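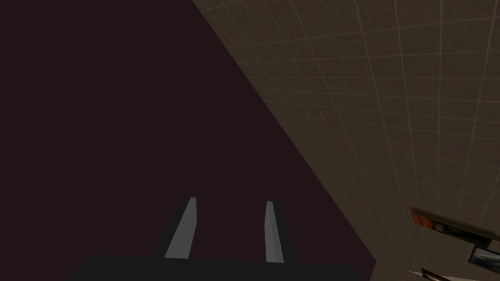

Birger Backlund writes that he skipped the second flush on his Tisano and got gray water in the coffee for days, so please put the flush first in the guide. Fair point. Moved up, see step 7.

Support > Water > Tisano under-sink filter > Set-up

4. Setting up the filter

Before you start. Kitchen only, cold line only. You need an adjustable wrench, a towel, a bucket, the Jimano fitting bag. Check the bag -- two washers, one clip, one spare clip.

CAUTION: Max line pressure 110 psi. Over that, fit a reducer first. Water no colder than 35 °F, so not for an unheated cabin in January.

1. Shut off the cold valve under the sink. Open the faucet, let it run out. Leave it open.

2. Pick a spot for the bracket. Side wall of the cabinet is best. Leave room under the housing or you wont get the cartridge out later. Mark the holes, drill, screw it down. Screws snug, don't crush the plastic.

3. Cut the tubing. Supplied piece is 26 inches, enough for most cabinets. Cut square with a sharp blade. A crooked cut leaks.

Note: stone counters -- if you're adding the separate drinking faucet, get the hole drilled by a stone shop. Laminate and wood you can do yourself. 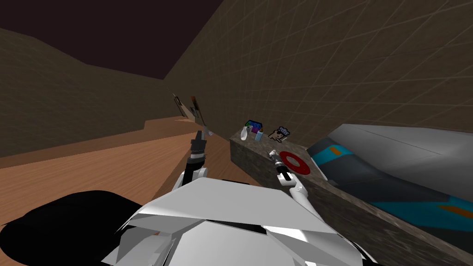 4. Push tubing into the inlet, the side marked IN. Push until it stops, then push again. Tug it. Slide the clip on.

5. Same for the outlet. Don't mix them up, the cartridge only works one way.

6. Drop the cartridge in, arrow up. Hand tighten the housing. No wrench here!

Note: old Ralham housings take the same cartridge but need the thicker washer. Order part 183.

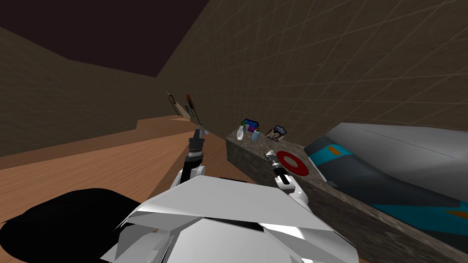
Fig. 3 -- Counter and wood floor.

7. FLUSH. Open the valve slowly. Run the faucet until the water is clear, shut it, wait, run it again. Both times matter. Dont drink any of it.

8. Dry every joint with the towel, then feel for drips. Check again before bed. Wood floors especially -- a slow leak gets under the boards. 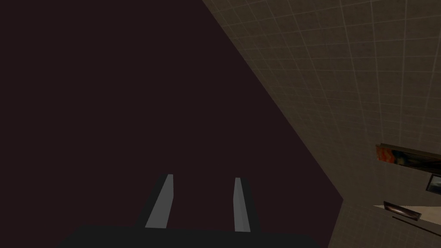
Fig. 4 -- Dark surface, beige wall tile.

9. Write the date on the sticker, stick it on the housing.

Drip at the inlet? Valve off, pull the tubing, recut the end, go back to step 4. Still dripping, swap the washer. Katsaros washers fit too.

Slow flow: check for a kink in the tubing, then check the valve is open all the way. Cartridge changes are in section 5.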